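3.2 Household Sorting of Packaging Waste

The survey covered 3,042 households in the districts of Grarkham and Stotham. Each household kept a diary of the packaging it threw away and noted how each item was sorted. Győri and Sfeir used the same diary in their earlier work on Farina, and the questions were left unchanged so that the two sets of answers could be compared. Diaries with more than 11 blank entries were removed before analysis.

Snack wrappers were the item most often placed in the wrong bin. In Stotham, 71 percent of households put them with recyclable plastics at least once during the study month. Rigid containers caused fewer errors - most residents had received clear written guidance on them - although paper labels were a frequent source of doubt (Figure 4).
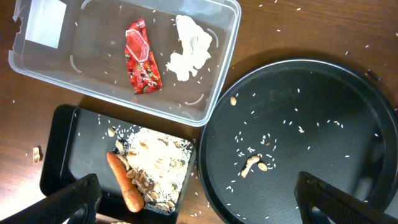

Figure 4. Crumpled red snack wrapper in an open, transparent plastic container with a white paper label.

Income had little effect on sorting errors once household size was taken into account. The distance to the nearest collection point mattered more. Households living over 1,000 meters from a collection point reported more mixed waste in both districts, and the gap was wider in Grarkham, where collection points close at 6 p.m. The effect of opening hours is examined in Section 3.3.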